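Skisano Marina Adds Guest Suites, Keeps Slip Fees Flat

Sunday, October 4, 2020

GRENTHORPE — The Skisano marina and lodge will open a second building of lakefront suites in May, owner Tarek Khoury said this week. Reservations for the new rooms are already being taken by phone.

The two-story building replaces the old boat storage shed on the north side of the basin. Each suite has a kitchenette, a gas fireplace and a balcony on the water side. Weeknight rates start at $235, and weekends run $375 with a minimum stay of 2 nights. Guests arriving by boat can tie up at no extra charge for the length of their stay.

Seasonal slip fees will not change next year, Khoury said. The marina has 200 slips, and most of the holders renewed before Labor Day.

The fuel dock will close for three weeks in early spring while the pumps are replaced. Boaters can use the town dock at Zornel Point during that time — it sells gas but no diesel. The ship's store will stay open.

Breakfast service moves from the main lodge to a larger room on the ground floor of the new building. The Abou Jaoude family will continue to run the restaurant, with dinner served Thursday through Sunday until the lodge closes for the winter.

Parking for day visitors shifts to the gravel lot across the road.

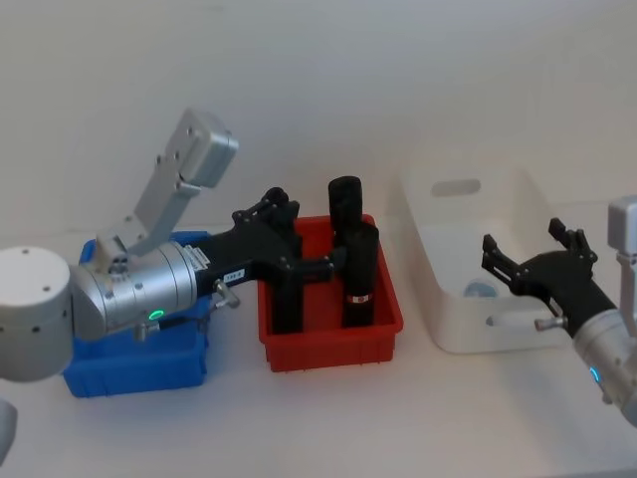
Hadi Zoubi wrote in to ask whether the boat ramp will stay open to the public once the suites are full, and said the gravel lot is too small for trucks with trailers on a holiday weekend.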